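19 Nov 2019, notebook, path rover

Continued from the pages about the motor mounts. Today I wanted to close three points: the wheel slip on the left side, the new voltage divider for the battery reading, and the camera settings for outdoors. The first two are closed. The third is half closed.

**Left wheel.** The slip was the grub screw again. I had put it on the round part of the shaft and not on the flat. I filed the flat a bit longer with the small file from the Dakik box, cleaned the shaft with alcohol and used the blue thread lock this time. Then I drove it on the bench with the wheels in the air, 30 minutes forward and back, and checked with a marker line over hub and shaft. The line is still one line. If somebody takes this wheel off, please put a new line after.

**Battery reading.** The old divider gave a value which jumped every time the motors started. I moved the ground wire to the battery side of the main switch and put a small capacitor over the lower resistor. Now the reading is calm. I wrote the new resistors here so I don't search them again: 39k on top, 22k on the bottom. The code on the Prilico board is changed to the same numbers. The old sketch is in the folder "before_divider", don't load it by mistake, it will show the battery as much too full.

I also found that the fuse holder gets loose when the cable is bent. It holds with a cable tie for now. I don't like this solution, but I don't have another holder of this size and the next order to Kemppainen goes out only when the list is longer.

**Camera.** The exposure was set by eye in the workshop under the tube lamps, and of course it does not fit for outside. I went back to automatic exposure and set only the upper limit for the gain. I also lowered the part of the picture which the path finder reads.
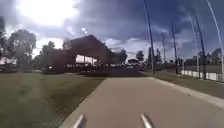
The path finder of the Clavmont code looks for a pale surface with two darker sides, and it takes the brightness of the whole picture to decide what is pale. I don't think this can be good outdoors. With the sun in the upper left, the sky near it is almost white and the trees and the shelter across the road go nearly black, so the average says very little about the ground. The concrete itself is good to see, pale with grass on both sides, and the raised edge on the right makes a clear strip of its own. This strip is my worry: it has nearly the same colour as the path, so the program may take it for part of the surface and plan too far to the right. I would prefer to find the edge first and then keep a fixed distance from it.

So the plan is to cut the upper half away before the threshold is calculated and not after. It is a small change in the code, two lines must swap places, but the threshold number must be found again from the start. I tried this in the evening with saved pictures. With the old number the mask had holes everywhere. With the new one the path is a closed shape in most of them, and the grass stays out.

Two more things I noted while I worked on the mask:

- The end of the path needs its own rule. Where the concrete stops and the asphalt begins, the surface gets dark, and the program then searches to the sides for something pale. It should stop and wait. It must never choose the road. Until this rule is written, the rover drives only with the remote in somebody's hand.
- The log file has a line for each picture, also when nothing changed. After 1333 lines the editor on the old laptop gets very slow. I will write only when the steering value changes.

**Open points**

- Stop rule at the end of the concrete (first!)
- Edge distance instead of middle of path, try on saved pictures before on the wheels
- Proper fuse holder, add to the list
- Small shade over the lens, black card is enough for a first try
- Ask if the long bench is free, I need to have the chassis open over night

The battery is on the shelf, charged, with the yellow tape on the plug. The rover is under the window with the main switch off. The spare wheel and the small file are back in their box.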